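Chapter 4
Sizing and Grading in Volume Footwear and Apparel

After reading this chapter you should be able to:
distinguish a size designation from a body measurement and from a garment measurement;
explain how a base size is chosen and how the remaining sizes are derived from it;
calculate the grade for a simple garment from a given size chart;
identify the points at which tolerance is lost between the pattern room and the shop.

Key terms: base size, size run, grade rule, even grade, broken grade, ease, tolerance, last, size curve

4.1 Why sizes exist

A garment made for one person needs no size. The cutter takes the measurements, adds ease, and draws the pattern. A size becomes necessary only when the maker does not know who will wear the article. It is a label for a group of bodies that the maker has agreed to treat as the same.

Two consequences follow. The first is that every size is a compromise within its group. A shirt drafted for a chest at the middle of the interval will be slightly full on the smallest member of the group and slightly close on the largest. The second is that the label has no fixed meaning outside the chart that defines it. A medium from one supplier may measure the same as a large from another, and neither is wrong.

Throughout this book, body measurement means a dimension taken on the wearer, garment measurement means a dimension taken on the finished article laid flat, and size designation means the letters or numbers on the label. Students often confuse the first two. The difference between them is ease, which was defined in Chapter 2 and is treated here as given.

4.2 The base size

Patterns are not drafted separately for each size. One size is drafted, fitted and corrected, and the others are calculated from it. The size that is drafted is the base size.

The base size is normally taken from the middle of the run. Errors in grading accumulate with distance, so a base at one end of the run places the largest errors at the other end. Where a run is extended after the first season, the base should be reviewed. It often is not, and the result is a pattern that fits well in the sizes for which it was first drawn and poorly in those added later.

In footwear the same principle applies, but the starting point is the last. A Continental run from 40 to 43 contains four whole sizes, and a single sample last will usually serve as the base for all of them. Longer runs may need a second base if the proportion of length to girth is to be kept under control.

4.3 Grade rules

A grade rule states how far a given point on the pattern moves, and in which direction, for each step in size. If the chest increases by 4 cm per size and the body is cut as a front and a back, each on the fold, then the side seam of each half pattern moves outwards by 1 cm. The armhole, neck and shoulder points move by smaller amounts, set by their own rules.

An even grade uses the same increment at every step. A broken grade changes the increment part of the way through the run, usually at the larger sizes. Even grades are quicker to check. Broken grades follow the size chart more closely where the intervals on the chart are themselves uneven.

Printed decoration is seldom graded. One screen is used across the run, so that a chest print which looks generous on the smallest size looks modest on the largest. The specification should state the distance from the neck seam to the top of the print for each size, or state that it is constant.

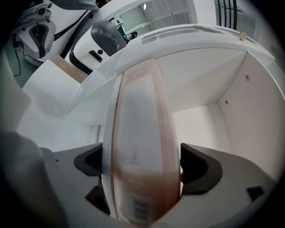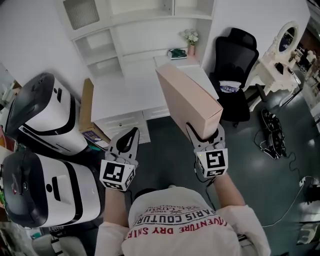
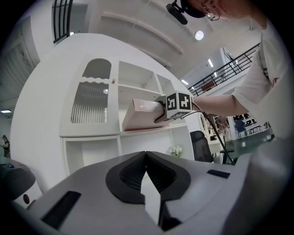 4.4 Tolerance

No two garments from the same pattern measure exactly the same. Fabric relaxes after spreading, the knife drifts in a deep lay, and seam allowances vary between operators. The specification therefore gives each measurement a tolerance, written as a plus and minus figure.

A tolerance should be smaller than half the grade. If the chest grade is 4 cm and the tolerance is plus or minus 2 cm, a garment at the top of one size may measure the same as a garment at the bottom of the next. Both will pass inspection.

Lammers and Ogunleye compared two suppliers, Stöcker and Plekus, working from the same specification for a knitted top. In a sample of 30 garments from each, both suppliers stayed within tolerance on every measurement, yet the Plekus garments lay consistently towards the lower limit at the hem. Their worksheet is reproduced as Exercise 4.2 at the end of the chapter and should be attempted before Section 4.5 is read.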